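How to Make Bread and Butter Pickles in the Fridge

I put off making pickles for years because I pictured a giant canning pot, a steamed-up kitchen and me burning my fingers on jar lids. Then my neighbor Yesenia Huanca handed me a jar of her fridge pickles over the fence and I ate half of it standing in the yard. No canning pot at all! You boil a brine, you pour it over cucumbers, you wait. If you can make tea you can make these.

This recipe fills two quart jars. The jars aren't sealed for the shelf, so they have to live in the fridge from start to finish.

What you need

2 pounds small pickling cucumbers
1 large sweet onion
3 tablespoons kosher salt
1 1/2 cups apple cider vinegar (5% acidity, check the label)
1 1/2 cups white vinegar, same strength
1 1/2 cups sugar
1 tablespoon yellow mustard seeds
1 teaspoon celery seeds
1/2 teaspoon ground turmeric
A pinch of red pepper flakes if you like a little kick (I do)

Pick the right cucumbers

Go for the short, bumpy kind sold as pickling cucumbers or Kirbys. The long smooth ones from the salad section are watery in the middle and turn floppy. Squeeze each one gently. It should feel hard all the way along, with no give near the ends. Wash them well and cut a thin slice off the blossom end, the one opposite the stem.

Slice and salt

Cut the cucumbers into rounds about as thick as two stacked quarters. A mandoline is quick, but use the hand guard, please. I use a knife and put the radio on, and the uneven ones taste just as good. Slice the onion into thin half moons.

Toss everything with the salt in a big bowl, cover it with a layer of ice and put the bowl in the fridge for two hours. The salt pulls water out of the cucumbers, and that's where the crunch comes from. I skipped this once when I was in a rush and ended up with something closer to wet lettuce.

Drain in a colander, rinse under cold water, and drain again for 10 minutes. Taste a slice. If it makes you wince, rinse once more. 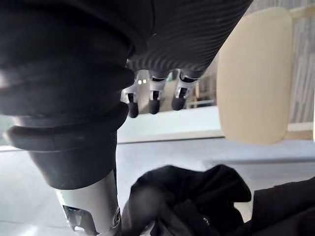

Make the brine

While the cucumbers drain, put both vinegars, the sugar, and all the spices in a stainless steel pot. Stay away from bare aluminum, which reacts with vinegar and can leave a metal taste. Bring it to a boil, stirring until the sugar is gone, then turn it down and let it simmer for 6 minutes. Open a window, because hot vinegar gets right up your nose! Turmeric stains like crazy too, so move your good dish towels first.

Fill the jars

Wash your jars and lids in hot soapy water and rinse them with hot tap water so they're warm when the brine goes in. Pack in the cucumbers and onion, pressing down lightly with a spoon, and leave half an inch at the top. Ladle the hot brine over until everything is covered. Slide a chopstick down the inside of the jar to let out trapped air, then top up with more brine.

Let the jars cool on the counter until you can hold them comfortably, no longer than an hour, then put on the lids and move them to the fridge.

Now wait

You can sneak one the next day, but three days is when they get really good. Eat them within a month, keep the slices under the brine and use a clean fork every time.

Ways to change it up

Swap the onion for a sliced red bell pepper. Add four whole cloves for a warmer, old-fashioned taste. My friend Alcides Londoño puts in a sliced jalapeño and piles the result on pulled pork, and I've copied him ever since. You can cut the sugar down to a cup if you like things sharper, but leave the vinegar alone.

The leftover brine is great in potato salad, a couple of spoonfuls stirred in while the potatoes are still warm. Don't use it for a second batch of cucumbers, though. It's too watered down by then.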